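Section 4. Setting Up the Practice Table and Recording Your First Runs

Applies to the Selstead hand-held gripper kit, revision 3. Last updated 2023-02-01.

Read Section 3 first if you have not yet fitted the fingers to the body. The steps below assume that both fingers move freely, the camera mount is tight, and the battery is charged. The kit can be used in a shared workshop or at home. You do not need a robot arm for anything in this section.

4.1 What you need

A table that does not rock
A silicone baking or pastry mat, large enough to cover most of the tabletop
A plastic storage bin with low walls
A handful of small household items that can survive a drop
The screwdriver from the kit
A memory card with free space

A printed mat works as well as a plain one. Ruler marks along the edge are handy for putting the bin back in the same place between runs.

4.2 Preparing the table

1. Clear the tabletop and wipe it down. Crumbs under the mat will make it slide.

2. Lay the mat flat with its long edge parallel to the front edge of the table. Press out any bubbles with your palm, working from the center.

3. Put the bin on the mat within easy reach of your gripper hand. If you are right-handed, a spot a little left of center usually works best.

4. Place three or four items in the bin. Leave some space between them for the first session. Mix the shapes: one tall, one flat, one long and thin.

5. Turn on the room lights and leave them alone until you are done. If there is a window behind the table, close the blind or work after dark. Changing daylight is the most common cause of uneven recordings.

NOTE: The room behind the table does not have to be tidy. Shelves, boxes and furniture can stay where they are, but do not move them during a session.

CAUTION: Do not use glass, knives, open liquids or anything that must not be squeezed. The fingers close harder than they seem to.

4.3 Checking the fingers

1. Hold the gripper over the mat with the fingers pointing away from you.

2. Look at the contact pads on the inner tips. They should sit square to each other and be free of lint. Wipe them with a damp cloth if needed and let them dry.

3. Try each finger screw with the kit screwdriver. Snug is enough. The screws go into printed plastic, and the threads will strip if you lean on them.

4. Open the fingers all the way, then close them slowly. The pads should meet along their whole length. If they meet only at the tips, go back to step 3.6 and reset the linkage.

5. Open them again and hold them there. A slow drift toward closed means the return spring is on the wrong peg. 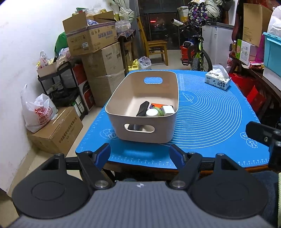
Once the fingers pass, take a short test clip before you record anything you intend to keep. Play it back on a full-size screen. Both fingertips should stay in view with the gripper open and with it closed, and the bin should be sharp at normal working distance. If one finger is much closer to the side of the picture than the other, loosen the camera mount, turn it slightly, and tighten it again.

NOTE: Part of the gripper body will always show at the bottom of the picture. Do not tilt the camera up to hide it. The Vurkmont software uses the body as a fixed reference, and calibration will fail if it cannot find it.

4.4 Recording a run

1. Start the Vurkmont recorder and choose New Session. Type a short name for the task, such as "bin to mat."

2. Press the record button and wait for the tone.

3. Hold the gripper still over the table, fingers open, until the counter turns green.

4. Move down to the first item at an even speed. Close the fingers, lift straight up, and carry the item clear of the bin wall.

5. Lower the item until it touches the mat, then open the fingers. Do not drop it from a height.

6. Return to the starting position and hold still again.

7. Press the button to stop.

Repeat for each item, one run per item. Put everything back in the bin before starting the next round, but do not try to match the old positions. Small differences are useful.

CAUTION: Keep your free hand out of the working area while recording. If you need to straighten the bin, stop the run first.

CAUTION: Long or narrow items can catch in the handle cutouts of some storage bins. If one jams, open the fingers and free it by hand. Pulling will bend the finger mounts.

4.5 If something goes wrong

Error 1342, reference not found. The camera has shifted or the lens is dirty. Clean the lens, check the mount, and run calibration again.

Error 1427, track lost. The gripper moved too fast or the camera was pointed at a blank surface. Slow down. If you are using a plain mat and a bare wall, put a few boxes in the background.

Items slip out of the fingers. Clean the pads. If that does not help, replace them with the spare pair. Smooth lids are hard to hold from above, so take jars by the sides.

The mat moves with the bin. Wipe both sides of the mat with soapy water, dry it, and lay it down again. Norðdahl bin feet can be pressed onto most flat-bottomed bins, though they raise the bin slightly — record a new test clip if you fit them.

Recording stops early. The card is full or too slow. Cards formatted in a Cotel reader need to be reformatted in the recorder before use.

4.6 After the session

1. Copy the runs to your computer before you delete anything from the card.

2. Switch off the gripper and remove the battery.

3. Store the gripper with the fingers open. Pads left pressed together for weeks will take a set.

Continue with Section 5 to sort and trim your runs.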